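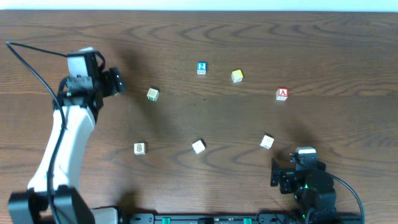

A few blocks set out on the table, the red A still the brightest of the lot.

Print this article
E-mail this to a friend

The small matter of the alphabet blocks

I have moved house three times with the same bag of toy blocks and I could not have told you why until this winter. They aren't valuable. They aren't even a full set any more. But every time I got as far as the charity shop pile I'd take one out, turn it over a couple of times in my hand, and back in the bag it would go.

January 26, 2023

This January I finally decided to sort them out properly, by which I mean get them all out, look at every side of every one, and work out what I had. It took me the better part of a wet weekend and I enjoyed it far more than I expected to.

The blocks came from a toy shop called Bestik, which had a narrow front on Salem Street, next to a place that mended umbrellas. My mother bought a drawstring bag of them there for 47 pence (she wrote the price in her housekeeping book, which I also have, and which is a whole other article). I was too young to remember the buying, but I do remember the bag, and I remember the noise of it being upended on lino. If you grew up with blocks you'll know that noise. My sister and I used to do it on purpose at six in the morning.

What surprised me, getting them out again, was how differently they've worn. The red A might have come out of the bag last week. The yellow one beside it has a marking you really have to squint at. There's a blue 2 that has held up nicely, and a cream 8 in a sort of brown, and a cream one with a pale green design that I was always very fond of. Then you get to the whitish ones, where the print is so faint that it's barely there at all. My sister claims she sucked them. I think it's more likely they spent a few summers on a windowsill, but she is quite proud of her theory so I've left it alone.

I'd also forgotten how small they are. In my head they were great chunky things you needed two hands for, and they're only a few centimeters – sorry, centimetres, my laptop has ideas of its own – across. You could close your fist round one.

The playing we did with them had very little to do with letters. I can't think of a single word we ever spelled, apart from the rude ones, and we never had enough vowels for those. Mostly we made rings. You'd set them out on the table in a wobbly circle with gaps in it, and the circle was a farm, or a harbour, or the wall of a prison for whichever plastic animal had misbehaved. Towers were my sister's department. She was good at towers and I was good at knocking them over, and I'd say we both got a lot out of it.

So, having got them all out, what do you do with them? I had a good ask around and got a great deal of advice, nearly all of it about cleaning. Here is what I can pass on from my own efforts.

Don't put them in a bowl of water. I did this with one and it came up rough and furry on every side, and the edge of the print lifted. A cloth wrung out until it's barely damp is plenty, and do one face at a time. Stand them on a tea towel afterwards, well away from the radiator. For the grime in the corners I used a dry toothbrush, a soft one, and went gently round the edges of the numerals. I'm told some people swear by a pencil rubber. I tried it on the side of a block I didn't much like and it worked beautifully on the dirt and equally beautifully on the paint, so be warned!

As for touching up the colours, I thought about it for a good week. I even bought a little pot of yellow. Then I sat with the faded block in front of me and the brush in my hand and couldn't do it. The pot is in the kitchen drawer if anybody wants it.

One more thing on safety, before you hand yours to a grandchild. Old paint is old paint, and if you don't know what's on a block it shouldn't be going into a small mouth. Mine are for looking at now, and for grown-ups. The baby in our family has a new set from Jundik, with lovely thick letters, and she throws them at the cat with every sign of satisfaction.

The nicest part of the whole business came when I mentioned the blocks in the Fillura newsletter, which goes out to people round here who collect or mend old toys. I'd expected a line or two back. I had 17 letters! One reader owns 1,474 blocks, kept in sweet jars on the landing, and sorts them by colour in winter and by letter in summer. Another has only one, a Q, and carries it in her coat pocket. Several people asked whether I had a spare J – I haven't, I'm sorry to say, and I could do with one myself.

There's to be a swap table at the Fillura toy fair in March, so I'll take a few along. I've told myself I may part with the ones I have twice over and nothing else. The green one isn't going anywhere, and neither is the A.

My sister is coming for the day as well. She has asked me to bring the whole bag, and to find her a table that doesn't wobble.

Print this article
E-mail this to a friend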